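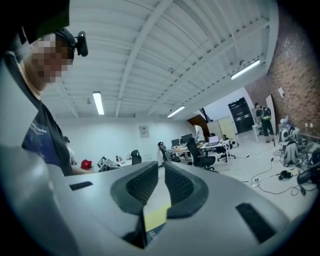

Is the Oltis clip-on reading light worth buying if you already have a lamp by the bed?

It depends on whether someone else sleeps in the room. If you read alone, keep the lamp. If you don't, the Oltis is a decent small light for $28, and I would buy it again with a few complaints.

I got mine at Després, the bookstore in Stornbridge, where they keep them on a spinning rack next to the bookmarks. I had gone in for a paperback mystery and came out with the light and no mystery. I've used it for eight weeks now, nearly every night, plus one long bus ride to my sister's.

Before this I had a Plenovik, the kind with a thin bendy neck and a little bulb at the end. The neck went soft over the summer. By the end I was holding it up with my thumb, and my thumb was casting a shadow on the page. So the bar was not very high.

The Oltis has a flat head instead of a single bulb, and the light spreads over both pages of a normal paperback. On a big hardcover the outside corners get dim, and I end up sliding the clip over when I get to the right-hand page. You stop noticing after a while, but I noticed it a lot the first week.

There are three brightness levels. The lowest is too low for me to read by. I use it to find my slippers. The middle one is where I keep it. The highest is good for small print and old yellow paper, but it shines through thin pages and you can see the words on the other side. My husband says he can't tell when the light is on at the middle setting, and he used to complain about the Plenovik, so I take that as a good sign.

The button is my main complaint. There is only one, and it goes low, middle, high, off, in that order, every time. If you want to turn the light off from the middle setting you have to go through the brightest one first. At midnight with the lights out that is like a car coming around the corner. You can hold the button down to turn it straight off, but the leaflet doesn't mention that and I found it by accident.

Black T-shirt with a blue printed panel.

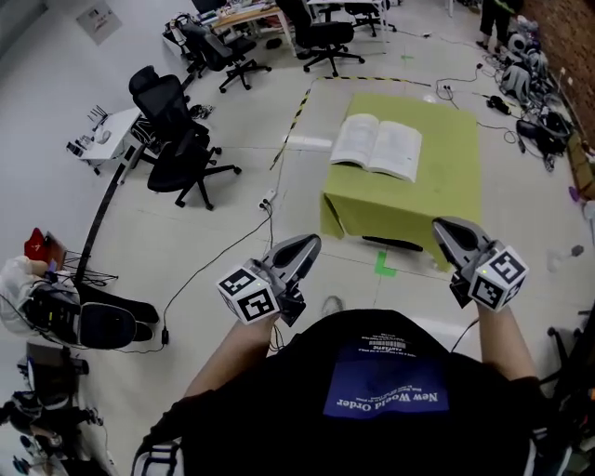 The panel on the shirt reads "New World Order."

The clip is strong, maybe too strong. It holds fine on a hardcover cover and on a thick bunch of pages. On a slim paperback it leaves a dent in the back cover, and I have two books with a matching mark to prove it. I started folding a piece of an old envelope into the clip and that took care of it. I would not use it on a library book without doing the same. It also makes a light paperback top-heavy, so if you read lying on your side with one hand, the book wants to tip forward onto your face.

Charging is by a short cable that comes in the box. No plug comes with it, so you need one from a phone or something like that. I charge mine on Sunday while I make supper and it gets me through the week. I don't know what the box says about hours because I threw out the box. The charging light is red while it's working and then just goes out, and I've wondered more than once if it was full or if I had knocked the cable loose.

I did drop it once, off the bed onto a wood floor. It landed on the hinge. It still works, and the hinge is about as stiff as it was before. The stiffness is the thing I like best after the Plenovik. You put the head where you want it and it stays there for the whole chapter.

On the bus it was less useful. Every bump shook the light, and the woman across the aisle kept looking over. I turned it off and listened to the radio.

My friend's teenager borrowed it for a weekend and wanted one too, but she reads on her phone most of the time, so I'm not sure what she would clip it to.

A few small things. The color of the light is a bit on the warm side and you can't change it. Mine is gray, and Després also had a green one that I should have picked, since the gray one disappears in a gray blanket. The rubber on the clip picks up lint. A drop of dish soap on a rag gets it off.

I didn't try to return it, so I can't say anything about that. The clerk told me to hang on to the receipt and I have already lost it.

If they ever put a separate off button on it I'd have very little to complain about. For now it lives on the nightstand on top of the pile, and I went back last week and finally bought the mystery. I'm on chapter eight and I think it's the brother-in-law.

Posted by Liesl Zwahlen, Sat 13 December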